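January, notebook, grey trials, carried over from the last page

Well, the second coat has settled the argument for me. I came in at 10 past eight, made tea, and went straight to the sample boards before taking my coat off. The Adholm grey is lovely! Riaan Molefe had said it would come out flat and a bit lifeless, and on the first coat I agreed with him, but give it a night and another pass and it starts picking up all sorts. Pinkish if you stand by the door, nearer to sage under the long lamp.

Recipe as mixed, so we can do it again: 300 g of the Talten base, 10 g of black paste, 2 g of the green. The green is the clever bit (Riaan's idea, credit where due). Stir slowly or it froths. Batch is in the tub marked 308, lid taped. 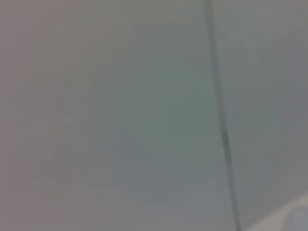

Next question is how it behaves beside a darker grey. The Policarpio job wants the two close together with a narrow gap between panels, and I'd like to see a proper sample joint before we promise anything. A gap that wanders even slightly shows up badly against a quiet colour, so I'm going to cut the spacers fresh and leave the old ones in the drawer.

Also tried the Plunard roller on a scrap. Much softer finish than the brush, hardly any marks, and quick too — I did both sides before the kettle had boiled again. Cleaning it is a pain. Warm water, then a comb, then more warm water.

To do:
Third board, one coat only, for comparison
Look at all of them at four o'clock with the lamp off
Ask Riaan where he put the fine sieve
More masking tape, the narrow sort

Really pleased with this one. Boards are on the top rack, please don't stack anything on them until tomorrow.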